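# Stiltano

**Stiltano** is a subscription service for training and testing robot arm programs in simulation, sold by the firm Soten. Customers rent time in a set of computer-rendered rooms, pick an arm and a task, and get back recorded runs together with a score for each one. Soten markets the service to small manufacturers, colleges and integrators that don't want to tie up a real arm for weeks. Independent support for its main selling point, that programs tuned in Stiltano carry over to real equipment with little extra work, is thin.

## Background

Soten began as a contract engineering shop and sold simulation work by the project before turning it into a product. Its first release, named Falcão, was a desktop program that ran on the customer's own computer. Falcão was hard to install and was withdrawn after a short run, though its file format survives in Stiltano and is the cause of several long-standing complaints (see *Criticism*).

The design of Stiltano is credited to Lefteris Xenos, who had worked on Falcão and argued for moving the whole thing to rented servers. Xenos has described the product in trade talks as "a test bench you can't break." Critics have pointed out that a bench you can't break also tells you little about what would have broken.

## Service

A Stiltano subscription has two parts: a room library and a task library. The rooms are plain interiors with a table, a floor, walls and a few fixed details. The tasks are short jobs done on the tabletop, mostly reaching, lifting, placing and opening. At the current release there are 34 tasks. Soten's sales material gives the number of "environments" as 823, but this counts each change of wall color, lighting or table angle as a separate environment. The company doesn't publish a figure for rooms that differ in layout.

Each run begins with the arm in a ready position over or near the object. The user's program then takes control and the service records joint positions, gripper commands and a rendered view. Runs are scored pass or fail, with no partial credit on the basic plan. A program that lifts an object and drops it a moment before the timer stops gets the same mark as one that never moved.
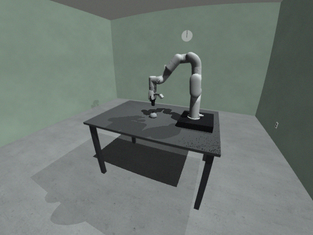
*A rendered tabletop setup, with the gripper held above a small knobbed dome.*

Objects in the basic library are simple in shape and there are few of them. Users can upload their own models on the higher plans, but have to supply the weight and friction values themselves. Soten's documentation suggests starting from the default values and adjusting "until behavior looks right," advice that several reviewers have quoted back with some irritation. A value picked because it looks right in a rendering isn't a measurement, and a program tuned against it may be tuned against a guess.

### Lighting and surfaces

Stiltano varies light direction and surface texture between runs. The idea, common across the field, is that a program that learns from many different-looking rooms will be less thrown by a real one. Shadows are a large part of this variation, and the stronger presets lay dark, hard-edged patches across the table and floor.

Whether the variation is wide enough is disputed. The rooms keep to a narrow set of wall finishes and almost nothing in them is cluttered. A workshop table usually holds tape, cups, offcuts and somebody's gloves. Stiltano's clutter option, sold as an add-on, scatters copies of objects already in the task library.

## Plans

The service is sold on three plans, called Bench, Floor and Plant. Bench includes the task library and a monthly allowance of 80 hours of simulated time. Floor adds custom objects and scoring by stage. Plant adds private servers and a support contact. Prices are given only on request, and customers have reported being quoted different amounts for what seemed to be the same plan.

Unused hours don't carry over. Time spent loading a room counts against the allowance, a detail found in the service terms but left off the comparison chart. Soten has defended this on the grounds that loading uses the same machines as running.

## Transfer claims

The figure most often linked with Stiltano is 98 percent, which appears in Soten's advertising as the "transfer rate." The wording invites the reader to take it as the share of programs that work on a real arm after passing in simulation. The footnote defines it another way: it is the share of joint movements in a test group that stayed within a set tolerance when replayed on hardware. Replaying a movement in open air is a much easier test than picking something up. An arm can follow its path almost perfectly and still close its fingers beside the object.

Soten hasn't released the test group, the tolerance or the type of arm used. Asked about this, the company said the details were "commercially sensitive."

The fullest outside review was written by Solange Prado, an automation consultant, and published in February. Prado built four tasks in Stiltano and tried the finished programs on an arm of the same general type. Reaching carried over well. Placing carried over after changes to the gripper timing. The two tasks that depended on gripping a small raised part, a knob in one case and a tab in the other, needed so much rework that Prado judged the simulated stage to have saved no time. She also noted that her own test was small and used a single arm, and that a more patient user with better friction data might do well with it.

Soten replied that the review had used default contact settings. Prado's answer was that the defaults were what the product shipped with.

## Criticism

Complaints about Stiltano fall mostly outside the question of transfer:

- Run files are stored in the old Falcão format. A converter exists, but it drops the notes attached to each run.
- Contact between the fingers and rounded objects is reported to be unstable at high speed, with objects sliding or jumping on first touch.
- Subscribers can't stay on an older release. Updates to the physics have changed scores on programs that hadn't been touched.

The last point matters most to colleges, where a student's results may need to be repeated months later. Soten has said that fixed releases are planned for Plant customers - the group that arguably needs them least.

## Comparison with Dustine

Stiltano is often weighed against Dustine, a rival product that is installed locally and sold for a one-time fee. Dustine has plainer graphics, fewer tasks and a steeper start, and its manual assumes a reader who already knows the subject. It does let users lock a release and inspect the contact settings in full. Reviewers have tended to prefer Stiltano for a first demonstration and Dustine for work that has to be checked by someone else.

Neither product has been tested against the other on the same hardware by an outside party. Claims on either side that one transfers better should be read with that in mind.

## Reception

General coverage has been friendly, much of it drawn from Soten's own announcements. Users who came to Stiltano for teaching have been the most satisfied. They cite the short setup time, and the fact that a classroom can share one account, though the terms are unclear on how many people may be signed in at once.

Manufacturers have been cooler. The usual report is that the service was useful for checking reach and for catching collisions with the table or base, and less useful for anything involving grip. Cheaper tools already handle the first kind of job.

*Plan details last checked 06/09/2026.*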